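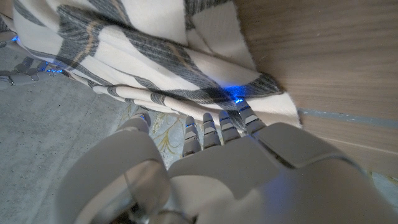
Two-hand cloth rig, grip tuning

Undale
Posted 7:40 pm
Both hands are on the bench arms now and I have started on fabric. Test piece is a striped throw, cream and dark grey, draped over the edge of the furniture. Each hand runs on its own Urko driver board, finger current sampled at 100 Hz. Rigid objects are fine. On cloth the current rise is too small to separate from joint friction, so the close routine runs to its limit and drags the fold along with it. Looking for threshold values that worked for others.

hegde_shop
Posted 7:58 pm
What is your filter? At 100 Hz with no filtering you will never find it. I use a moving average over 5 samples and trigger on slope. A fixed threshold drifts as the gearboxes warm up.

Undale
No filter at present. Raw values off the board, 0 to 4,000 counts. Idle noise on the index finger is 23 counts, which is more than the cloth gives me.

Rirora
I disagree with slope triggering for this. Cloth has no clear contact event, it just bunches. Close to a fixed position, then lift slightly and read the load at the wrist. If the load is there, you have it. If not, open and go again deeper into the fold.

hegde_shop
That needs a wrist sensor, and not every build has one. It also costs a full lift per attempt.

Rirora
A strain gauge on the forearm bracket is enough. The lift is short – mine adds less time than one failed grasp.

Undale
No gauge on either arm yet, but the bracket has room. I will try the 5-sample average first as it is only a firmware change.

hegde_shop
Log both hands on the same clock while you are at it. When two hands hold one piece of cloth, each one loads the other, and separate logs will not line up.

Undale
They are on separate clocks. Will move the second board to the shared sync line and post the traces.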